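## Packing a small box for the mail (pens, pump bottles and other fiddly bits)

I post a lot of small stuff. Mostly it's art supplies going to my cousin up in Clurnidach, plus the odd thing I've sold online, and I've wrecked enough parcels over the years to have opinions! So here's how I do it now.

Start with the table. Clear it right down to the few things you need, give it a wipe, and keep the box somewhere near the middle where you can turn it easily. I go for the smallest box that will close without bulging. My favourites are the little brown Karmont ones, which come flat in packs of 100 (yes, I have a whole cupboard shelf of them, and no, I'm not sorry).

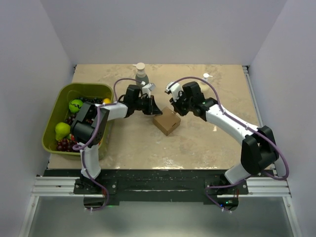
Small brown box near the middle, pump bottles at the back, green bin off to the left.

Next, sort what's going in. Pens and markers are the ones people get wrong, me included. I once sent a Suken marker loose in a box with a sketchbook and a birthday card, and you can guess the colour of the card when it got there. Check that the lid clicks, then roll each pen on its own in a bit of clear wrap. Two turns is plenty.

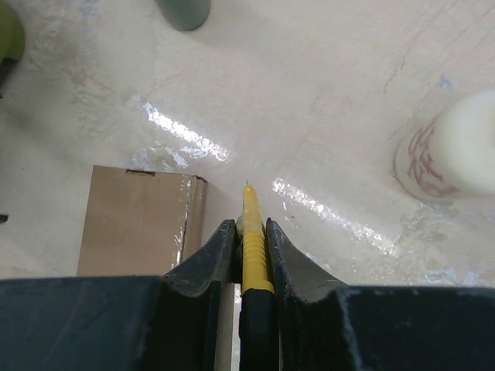
Leave a little tail of wrap past each end and fold it back over before you tape. Don't go mad with the tape, though. My friend Valdemar Bech wraps a pen like he's sealing a submarine, and I've had to go at his parcels with the kitchen scissors more than once.

If you're reusing wrap, fine, I do it all the time, but peel the old tape off first or it'll grab onto everything else in the box. 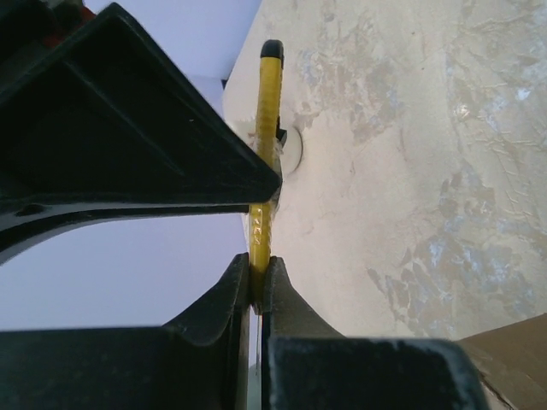 Long skinny things go in along the side of the box, with crumpled paper on the open side so they can't roll. Heavier bits go in the bottom. If you're sending anything with a pump top, lock the pump down, tape it and put the whole bottle in a zip bag. Workneh hand cream gets absolutely everywhere, ask me how I know.

Close the flaps, give the box a gentle shake by your ear, and if something rattles, open it up and add more paper. Then one strip of tape along the middle seam and one across each end. I try to get mine to the post office on a Friday before lunch, when the line's short.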